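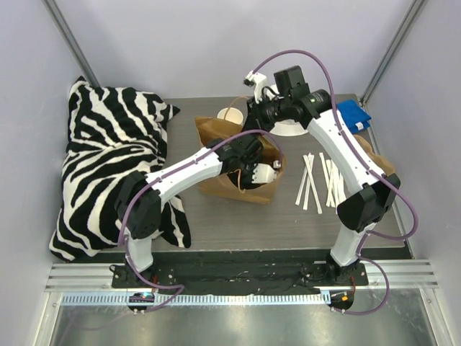 Home Furnishings 311
Unit 4: Cushions, Pillows, and Their Covers
Etodden College, Department of Interior Studies
Instructor: Pilar Zapata

Scope of the unit

Unit 4 follows the material on upholstered seating and assumes that students have completed the reading on woven and knitted fabrics. It covers loose soft goods: bed pillows, floor cushions, seat pads, bolsters, and decorative pillows. Window treatments are covered in Unit 5 and will not appear in the written work for this unit.

Students should bring the Bodin fabric sample book to every session. Copies may be borrowed from the materials library in Butell Hall, but must be returned by 4 p.m. on the day they are taken out.

Terms used in this unit

Insert: the filled inner pillow, usually closed on all sides with its own plain casing.
Cover: the outer fabric, which may be sewn shut or made to be taken off.
Knife edge: a cushion made from two panels joined at a single seam, so that it is thick in the middle and thin at the sides.
Box edge: a cushion with a strip of fabric, called the boxing, set between the top and bottom panels.
Welt: a fabric-covered cord sewn into the seam.
Pile: the raised fibers that stand up from the base of a fabric, as in velvet, fleece, and plush.
Repeat: the distance from one point in a pattern to the next place where the same point appears.

Fillings

The choice of filling decides how a cushion feels, how it keeps its shape, and how it may be cleaned. Polyester fiberfill is low in cost and can be washed in most cases, but it tends to form lumps after long use. Feather fillings can be shaped by hand and give a full, relaxed look. They need regular shaking, and a tightly woven casing is required to keep the quills from working through. Down is softer and lighter than feather and is often blended with it.

Foam holds a firm edge and is the usual choice for box cushions and window seats. It should be kept out of direct sunlight, which causes it to yellow and crumble. Shredded foam is used in floor cushions and behaves more like a loose filling. Latex is heavier and springs back quickly. Students with a latex allergy should speak with the instructor before the handling session.

An insert is commonly cut slightly larger than its cover so that the corners fill out. The allowance depends on the filling. A feather insert can be pressed into a smaller cover with little trouble, while a foam block that is too large will strain the seams and lift the closure.

Cover fabrics

Flat woven cottons and linens are the simplest covers to sew and to clean. They show creases, and light colors show soil at the points where hands and heads rest. Wool wears well but may need a lining for comfort.

Pile fabrics call for more care at the cutting table. All panels must be cut with the pile running in the same direction; otherwise the front and back will appear to be two different shades. Pins should be placed within the seam allowance, and pressing should be done from the wrong side over a soft surface. Long or dense pile adds bulk at the corners, and the seam allowance there should be trimmed before the cover is turned.

Pattern and placement

Small, even patterns are forgiving. Large patterns are not, and students should plan the position of the main figure before cutting. On a square cushion the figure is generally centered. On a seat pad it may be moved toward the front edge, where it will be seen.

Animal patterns form a group of their own. A zebra pattern has strong contrast and wavy stripes with no exact repeat, so matching at the seams is seldom possible. The accepted practice is to let the stripes break at the edge. A welt in a single dark color may be added where a cleaner line is wanted. In a room plan, high-contrast pieces draw the eye first – place them where attention is welcome.

Closures

A lapped back requires no hardware and suits pillows that are handled lightly. Zippers should be set along the bottom edge or across the back panel. Buttons and ties are decorative and may gap under strain. The Dindeck workbook gives the sewing order for each type; students are to follow that order in the practical exercise.

Assigned work

Part A. Prepare a written plan of 2 pages for a set of loose cushions in a family living room. State the filling, cover fabric, edge, and closure for each piece, and explain how the covers will be cleaned.

Part B. Sew one knife-edge cover with a zipper. Attach a sample of the cover fabric to the record sheet, with an arrow marking the direction of the pile where there is one.

The two parts together carry 200 points. Work without a completed record sheet will be returned unmarked.

Reading

Bodin sample book, sections on pile fabrics and plain weaves.
Dindeck workbook, chapter 4.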